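Notes for my talk, Grivness house meeting, November 25, 2018

**Start slowly. Say thank you to Ingeborg Moser for the room.**

- My subject is small: what we leave on the shared tables when we go home.
- In October we filled 263 bags from the second floor. Most of it was drink cups and their lids.
- Say the number again, people were still sitting down.

**The cups**

- A cup and its lid are two things. Please take them apart before the bin, the lids go in the left one.
- Pour the rest of the drink in the sink first. Ice also.
- Own mugs are on the shelf by the lift. They are for everybody, also for guests.

**The tables** (show picture, wait a little)

- Pale tops show every ring of coffee. Wipe with the damp cloth, then with the dry one.
- Keep drinks away from the cable slot at the back. Last winter one spill cost us 674 francs for the electrician.

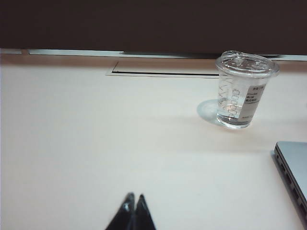

Valentin Plattner wrote to me after the rehearsal that the slots should simply get covers, and that people will put their cups where they have space, whatever I tell them.

- My answer: I have asked for the price of covers. Until then, drinks stay at the front corner.
- Konrad Ammann has the spare cloths, room 4.
- Questions. If there are none, show the bin plan again.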